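Clavberg publica una guía de buenas prácticas para puestos de trabajo con dos brazos robóticos

Sábado, 24 de agosto de 2019

Clavberg ha publicado la primera edición de su guía de buenas prácticas para puestos de mesa equipados con dos brazos robóticos. El documento, redactado junto con Wekemero, se dirige a laboratorios y talleres que trabajan con este tipo de equipos en salas compartidas con personas.

La guía consta de 12 apartados y se basa en la revisión de 1113 partes de incidencias internos de ambas entidades. En ellos se repiten tres causas: cables sin sujetar, zonas de paso mal señalizadas y cambios de pinza que no quedaron anotados en la hoja del puesto.

Entre las medidas principales figuran las siguientes:

La zona de alcance de los brazos se delimita antes de poner en marcha el puesto, y la distancia mínima entre la mesa y cualquier zona de paso es de 90 centímetros.

Los cables exteriores de cada brazo se revisan al comienzo de cada turno. Si un cable forma un bucle, debe comprobarse que no roza con las articulaciones en todo el recorrido previsto.

Las bandejas y recipientes se colocan sobre la mesa con los brazos detenidos. Los recipientes forrados o con bordes deformables -- papel de aluminio, por ejemplo -- se registran aparte, ya que su forma puede variar de un uso a otro.

Toda persona que entre en la sala debe conocer la posición de la parada de emergencia, aunque no vaya a manejar el equipo.

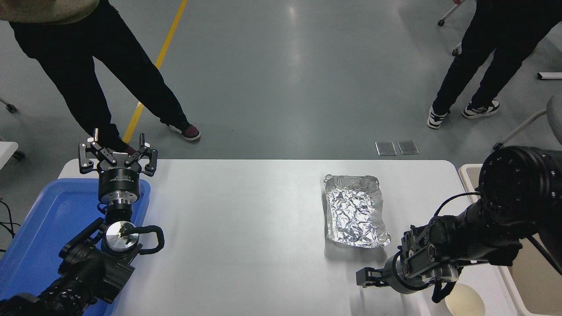 Puesto de mesa con dos brazos robóticos y una bandeja forrada con papel de aluminio.

El texto no sustituye a la normativa vigente ni a la evaluación de riesgos de cada centro. Clavberg recomienda adjuntarlo a la documentación del puesto y revisarlo cada vez que se cambie una pinza o se modifique la disposición de la mesa.

La guía se aplica ya en la sede de Gollberg. El centro de Yaman la adoptará en noviembre, una vez terminada la formación de su personal. Los centros interesados pueden solicitar uno de los 100 ejemplares impresos de esta edición a través del departamento de comunicación de Clavberg. La versión digital es gratuita -- no requiere registro -- y está disponible en español.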